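4.2 Equipment planning for the bedroom work area
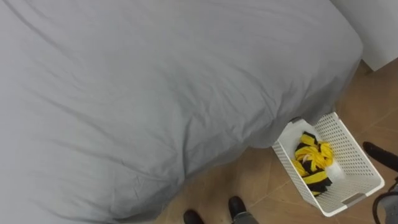
Figure 3. A bedroom work area with a fitted sheet on the bed and a perforated plastic basket on the tiled floor.

The second procurement round was prepared in August, once the kitchen and laundry areas had been costed. Gavrilă and Nistor drew up the estimate under the same rules used for the Plestari site: each item was entered as capital equipment, as a consumable or as a recurring service, and no item could be moved between categories after approval. Household goods were budgeted as consumables. Bed linen, clothing and baskets wear out or go out of production, and a replacement that differs in colour or size alters the task.

Floor clearance proved to be the main constraint on the choice of mobile base. Bedding that hangs over the side of a mattress reduces the usable width of the aisle, as does any basket left beside the bed. The base offered by Wirkerer met the payload requirement but needed a wider turning area than the Prenen unit, and the working group therefore recommended the latter despite its longer delivery period. Tiled floors were also considered. Grout lines were treated as a source of minor vibration, and an allowance was made for softer wheels.

Spare parts were handled separately. The plan provides for 2 sets of gripper pads per arm, with further sets ordered through Costache when stock falls to one. A contingency of 20 per cent was applied to freight and customs charges - the least predictable lines in the first round - and none to furniture, which was purchased locally. The service agreement covers 30 months and includes calibration visits, but excludes damage arising from operator error.

Labour was the largest recurring cost. Over 3,000 hours of operator time were budgeted for the three areas combined, including the time needed to reset bedding and clothing between trials. Nistor proposed that reset time be reported as its own line in future rounds, and the revised template is given in Appendix B.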